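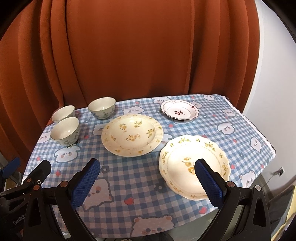 第四章 餐具与桌面布置

学习目标:认得常见杯盘的形制;会说边、心、底各部位的叫法;能独立摆一张四人以下的小桌。课时不多,先看4.1,4.3可以自己读。

4.1 先从桌布讲起

很多教材一上来就讲盘子。我们倒过来。桌布定调子。格子布最常见,蓝白格、红白格都有,带卡通图案的也不少,小熊、小狗、苹果,家里有孩子的尤其爱买。花样多的布,上面的器皿宜素一点。不是铁律,花配花也有人摆得好看,要看底色压不压得住。

垂边:布比桌面大出一截,垂下来的部分叫垂边。有的缝一条白色花边。铺的时候先对中线,在往四边抹平。花边容易卷,熨的时候垫一层布。

背景也算进去。后面若是深色窗帘,比如锈橙色那种厚的,蓝白布会显得特别亮。拍作业照片的同学注意一下。

4.2 杯

本章只讲小杯。陶瓷小杯,里白外青绿,画几枝小叶子,口沿一圈深色细线,这类在茶桌上很好用。里白,看得清汤色。三只一组摆法:不要排成一条直线,前后错开,大一点的那只靠里。练习用的杯子我们选的是Dretinel的样品目录,各校可自行替换。

拿杯拿外壁,手指别伸进杯口。收杯一只一只收,不要叠。叠了容易磕口,口沿最薄。

4.3 盘与深盘

术语要背:

盘边(也叫盘沿):平的、荷叶的、压花的。荷叶边就是波浪形的边,压花边是在胎上压出纹路,颜色很淡,斜着光才看得清楚。
盘心:中间那块。可以空着,可以印花,也可以印一个字,多半是吉祥字,四周配小花。
深盘:介于碗和盘之间,带汤的菜用它。花纹常常一半在边上一半在底里,盛了菜就只看见边上那圈小花,吃完才见底下的花。

米色圆盘配黄花绿叶,白盘镶粉边,白深盘配橙黄的花,三样不是一套,放在一起也不打架,都是暖的浅色。不成套的桌面讲究的就是这个,找一个共同点即可,颜色、花形、边形都行。Mösli和Hullden两家的旧款混着用,是课堂上试得比较多的搭法。

位置:杯在左,盘在右,深盘离人最近。这是本书的练习摆法,各地习惯不同,左撇子反过来。小盘放远处,装点心或者骨头。盘与盘之间留两指宽,挤了不好下手。

深盘怎么端:两手托底,拇指扣在边沿外侧。波浪边的高低不平,别只捏一个尖,受力不匀会滑。单手取空盘可以捏住左侧盘沿,轻轻起,先离桌再横移,别在布上拖。拖了桌布起皱,旁边的杯子跟着倒。

4.4 课前准备

每组桌布一块,杯、盘、深盘若干,干软布2块。摆一遍大约14分钟,熟了更快。深盘注水练习用400毫升,水别满到花边那里。器皿存放参考Skaller柜的分格方法,见附录。

思考一下:如果把带字的盘换到最前面,整张桌子的重点会变到哪里?先动手摆,在写。

相关内容
第三章 布料的洗涤与熨烫
第五章 茶席的收放
附录二 Skaller柜分格尺寸
补充阅读 瓷器边形小识

最后更新:十二月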